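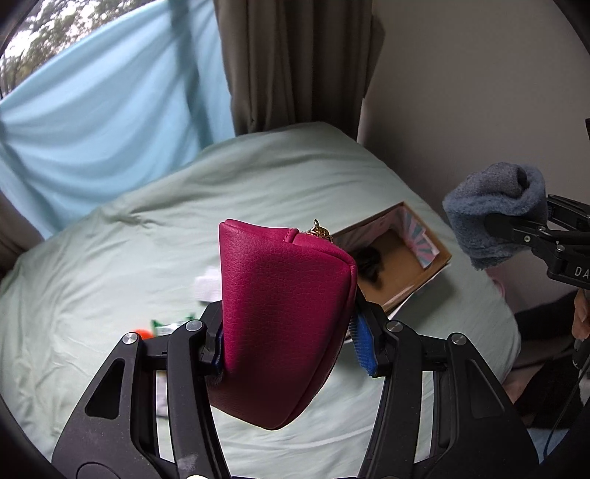 urkon-grasp is the part of Urkon that turns wrist camera video into grasp labels: when the fingers closed, on what, and how far apart they were. It reads one video per hand and writes one label file per hand. Soft goods are the hard case. A pebbled pouch held upright between the pads keeps its shape and gives a clean width, while a plush sock in the other gripper squeezes down, so its width says little about the object. For items like that, use `contact` and ignore `width_mm`.

87 shares | 4 comments

## Install

 pip install -e .
 urkon-grasp run --left l.mp4 --right r.mp4 --out labels/

Python 3.10 or newer. No GPU needed, but it is slow without one.

## Output fields

- `t_close`, `t_open`: seconds from the first video frame
- `width_mm`: distance between the pads
- `contact`: yes, no or unsure
- `hand`: left or right

## Settings

`--smooth 17` sets the filter window in frames. Lower it for fast picking.
`--min-hold 3` drops any grasp shorter than three frames.

## Known problems

- Rumpled bedding behind the fingers can be taken for a held object. The Bangera mask model handles this better than the old one.
- Pads must be in view. Large items that hide both pads come out as `unsure`.
- Lens calibration is read once, at start. Restart after changing it.

## Changes

Width table rebuilt on 22nd August by Ngaio Gilchrist. Labels made with the January table should be run again.

Bugs go to Alois Schnyder. Send the log and the label file.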